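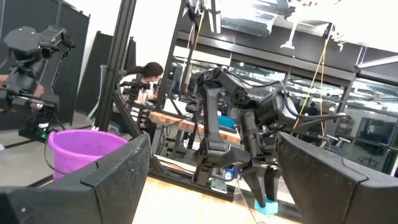

Learning to make soup without a recipe

I grew up in a house where soup came out of a can, and I was perfectly happy with that until I moved to Rostatthorpe. The winters are long, the wind comes straight up the hill, and the only place near me that's open after eight is the Magyar, a little restaurant with fogged-up windows and a bean soup that ruined me for anything in a can. I ordered it every Tuesday for most of a year (yes, the same table, yes, the same soup) before it crossed my mind that I could try making something like it at home.

My first try was awful. I put everything in the pot at once, covered it with way too much water and boiled it like I was mad at it. The carrots turned to mush, the beans stayed hard in the middle, and the whole thing tasted like a wet cardboard box with salt on it. I ate it for three days anyway because I'm stubborn.

So what changed? Mostly onions. I used to give them a couple of minutes, just until they looked a bit shiny, and move on. Now I chop two big ones, put them in with more butter than I'd admit to my doctor, turn the heat down low and leave them for 32 minutes. I know that's a weirdly exact number! It's the length of one episode of the show I was watching at the time, and I've stuck with it ever since. They come out soft and gold and sweet, and you could stop right there and put them on toast.

After that comes the paprika. Take the pot off the heat first, please. Paprika burns fast and then it's bitter, and there's no saving it. I buy mine from Lendar, the shop down by the bus station where everything is sold by weight out of big drawers. I ask for 200 grams and it lasts me until spring, unless I get carried away.
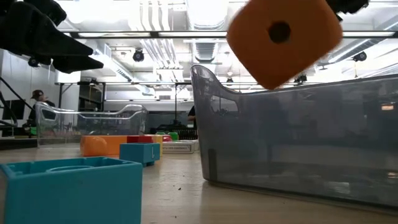 Then it's the beans, and I've gone back and forth on those. Dried ones taste better, I'll give everybody that. But you have to remember to soak them the night before, and I am not a night-before person. If I've remembered, great, they go in with the stock and simmer until they're done. If I haven't, I open two cans, rinse them and toss them in near the end so they don't fall apart. I've served both kinds to friends and the bowls came back empty either way.

Stock is another one people get worked up over. I keep a bag in the freezer for onion ends, carrot tops, parsley stems and the odd chicken bone, and when it won't close anymore I boil it all up. Some weeks it's wonderful and some weeks it's kind of gray-tasting. When it's gray-tasting I add a spoon of tomato paste and a splash of vinegar, and that gets it most of the way back. Vinegar at the end is good in nearly any soup, by the way — start with a teaspoon and taste it again.

The pot matters less than I thought it would. I saved up for a Prinano one with a heavy lid, and it's lovely, and I'm glad I have it, but the soup I made in my old thin one with the wobbly handle was just as good once I learned to keep the heat down.

Next up is sour cherry soup, the cold kind, which the Magyar only puts on the menu in summer. I've never made a cold soup in my life and I have no idea how sweet it's supposed to be. If you make one at home, tell me what you do about the pits, because I own one small knife and not a lot of patience.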